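Tea stains in glazed mugs, what do you use?

edelapena
Hello all. I drink black tea from morning until evening and the inside of my mugs becomes brown after about 2 weeks. 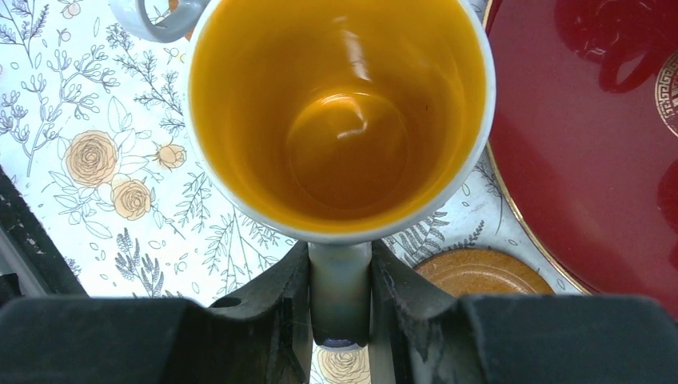 My wife says I should simply wash them better, but normal washing-up liquid does nothing for me. I have tried salt with a wet finger, it works a little. Is there something stronger which does not hurt the glaze? I am a bit afraid of bleach.
Edgardo Dela Peña

skirnance
Bicarbonate of soda, one spoon, few drops of water, rub with a soft cloth. Rinse. Finished.

calla618
I don't agree with bicarb for coloured glaze. I did it every week on a blue set and they went dull. Denture tablets are better — one tablet, hot water, leave it overnight.

skirnance
Dull from bicarb? More likely from your dishwasher. I have used it for years on the same cups.

calla618
I have no dishwasher.

plamono
Both are fine I think, only don't use the green side of the sponge. And is your water hard? With hard water the stain comes back quickly whatever you do. I put a slice of lemon in the tea and there is much less of it.

edelapena
Very hard, yes, the kettle is terrible. Lemon I cannot, I take milk. I will buy the tablets, 50 in a box should be enough until June.

skirnance
Try the bicarb on one mug first, it costs nothing.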